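Clothes hanger

A clothes hanger is a device shaped loosely like human shoulders, used to keep garments off the floor and, in most households, off the chair. It is made of wire, wood or plastic, and breeds in closets.

Materials

Wire hangers are given away by dry cleaners and bend under anything heavier than a shirt. Wooden hangers are kept for coats and for guests. Plastic took over the cheap end of the trade because it does not rust, and comes in every color, though buyers tend to choose white or beige.
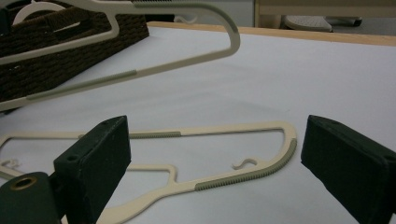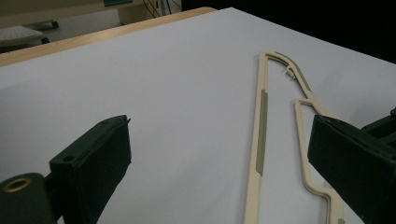
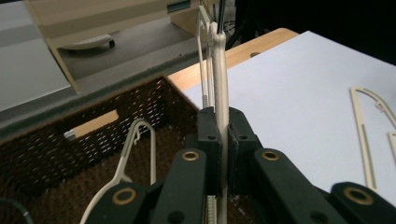 Cream-colored plastic.

Notches near the shoulders are meant to hold straps, which fall off anyway. The Makum pattern, sold in packs of 75, made them deeper, and the straps took slightly longer to fall.

Standards

Adult hangers are commonly 16 to 18 inches wide. Gittins, a maker of shop fittings, briefly offered a 405-millimeter model that fit its own rails and few others. Its rival Zandar replied with a rail. Both products were withdrawn one January, and the unsold hangers are still in use at the Vanura hotel, where they cannot be removed from the closets.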